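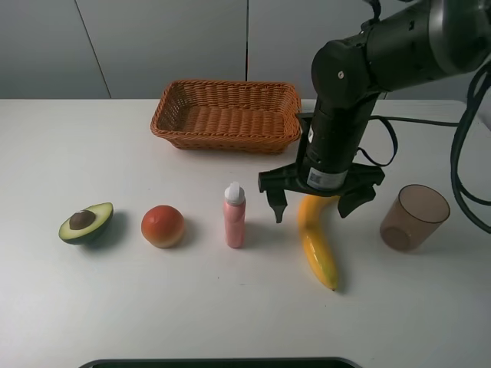 **Play food back at Stunda**

The pretend fruit returns to the play corner on Saturday, March 21, 2026, along with a wicker basket to keep it in. The banana and the halved avocado with its pit are both part of the set.

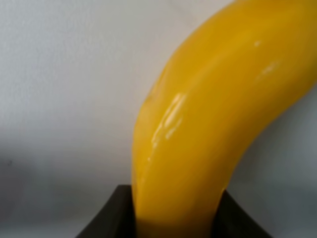 Issa Smadi wrote that her son sorts the fruit by color and would like more green. We'll pass that on.

Pieces went missing last August, so please put everything back in the basket before you leave – even the small round ones.
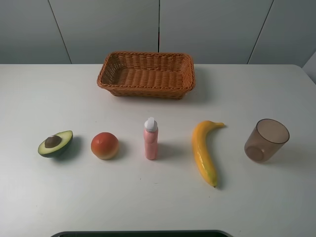
Can families borrow the set? One household at a time, for 3 days, with the basket.

Wipe the pieces with a damp cloth before bringing them back. 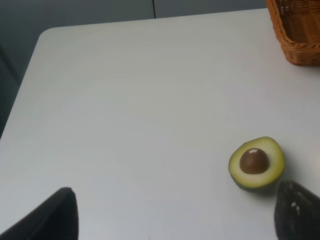
Leave the basket itself out of the sink – the weave takes days to dry.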